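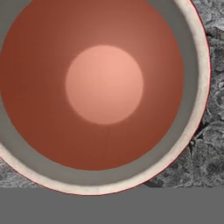
Costance Kitchen Sim Team - Data Collection board

Thread: wrist view on the bowl tasks - keep or drop?

wristcam_woes
November 4, 2022
ok so going through the sim demos for the bowl set and a lot of the wrist view looks like the one up top. straight down into the bowl, rim on the right and bottom, bit of granite, no fingers anywhere. Batch is 1,514 demos. My question is do we keep frames like that in training or filter them. I'm leaning filter. the policy can't learn much about where the hand is from a view with no hand in it

tealkettle
keep. please dont filter by frame, you'll punch holes in the trajectories and then the action chunks don't line up. we did this with the drawer set and spent a week undoing it

wristcam_woes
I meant drop the whole demo if too much of it looks like that

tealkettle
ah. still no. how much is too much

wristcam_woes
was thinking 40 frames in a row

granite_hater
40 is nothing, that's a slow operator thinking about where to go next. some of my best demos have a pause longer than that

also can we talk about the flat gray band across the bottom. is that in everybody's renders? straight edge, no texture, sits right over the counter and the low part of the rim

ohm_sweet_ohm
its in mine. I assumed something was sitting close to the camera, part of the mount maybe. never checked

granite_hater
somebody should check. if its a mount fine, if its a padding bug we're feeding the encoder a gray stripe for no reason

tealkettle
a constant stripe won't hurt anything. network ignores it by epoch two

granite_hater
until you go to the real arm and the stripe isn't there. then what

tealkettle
then you crop. same crop both sides. its one line in the config

granite_hater
one line that gets forgotten every time

wristcam_woes
can we get back to filtering lol

pnw_lurker
new here, joined from the Nautiyal side, I do teleop mostly. question from the person holding the controller - what do you WANT us to do over a bowl? I come in from straight above since that's how the task card reads. if you want the rim whole in view I can start higher and off to one side, but then its a different approach angle

ohm_sweet_ohm
oh thats useful. the card says straight above?

pnw_lurker
"center over container, descend, release." so I center. except in that view the bowl isn't really centered is it, top and left run off. the pink spot at the bottom of the bowl is close to the middle tho, a little high. thats what I aim at

wristcam_woes
so operators are lining up on the lighter circle and not on the rim. huh

pnw_lurker
I am. can't speak for the others. its the easiest thing to line up on, reddish brown all round it and the light spot in the middle

tealkettle
that makes me nervous. if that spot is a lighting thing it'll move when we randomize lights and everyone who aims at it drifts with it

granite_hater
and the policy copies the drift. great

ohm_sweet_ohm
or it's just the flat bottom of the bowl picking up more light than the sides, and it stays put more or less. the geometry says the bottom is where its flat. I don't see the problem

tealkettle
soft edge on it though. I wouldnt trust a soft edge as a target

pnw_lurker
fwiw there's also a thin dark line running down from it, super faint. seam? I only see it with the brightness up

ohm_sweet_ohm
mesh seam or texture seam probably. also harmless. also I said that about the last seam and it was a hole in the collision mesh, so idk

granite_hater
LOL

granite_hater
since we're listing stuff, the outside of the rim has a very thin red line along it on the right. the rim is cream, walls inside are gray, so the red looks like the inner color leaking through? or its a trim on the bowl. anyone know the asset

wristcam_woes
it's out of the Brelteo kitchen pack, I'd have to look up which bowl. could be trim

tealkettle
ok proposal. no filtering by "can't see fingers". we have the front camera plus joint states for where the hand is, the wrist view is allowed to be all bowl. what we DO is tag them. cheap to tag, and later we can train with and without

wristcam_woes
I can live with tags. who writes the tagger

tealkettle
you brought it up :)

wristcam_woes
ugh. fine

granite_hater
still disagree for the record. 1,049 clean ones beats 1,514 with junk in it

tealkettle
where is 1,049 from

granite_hater
what was left when I ran a rough version of the 40 frame rule last night. just the counts, didnt delete anything

tealkettle
thats a third of the set gone for looking into a bowl. the task is PUT THINGS IN A BOWL

granite_hater
fair but I want to see the two runs side by side before I shut up

ohm_sweet_ohm
so do both. 200 rollouts each on the Cendport machines, same seeds. if they come out the same we keep everything

pnw_lurker
and for me meanwhile? same approach or change it

wristcam_woes
same for now, don't change mid batch. but could you do a few starting higher, put them in their own folder, and line up on the rim on those

pnw_lurker
can do. folder name?

wristcam_woes
bowl_high_start. lower case, last person used caps and the loader skiped the lot

pnw_lurker
👍

granite_hater
and someone look at the gray band

ohm_sweet_ohm
looking at it after lunch. will post the camera config here

This site uses cookies to keep you signed in and remember your board settings. By continuing to browse you accept our use of cookies. Accept | Manage preferences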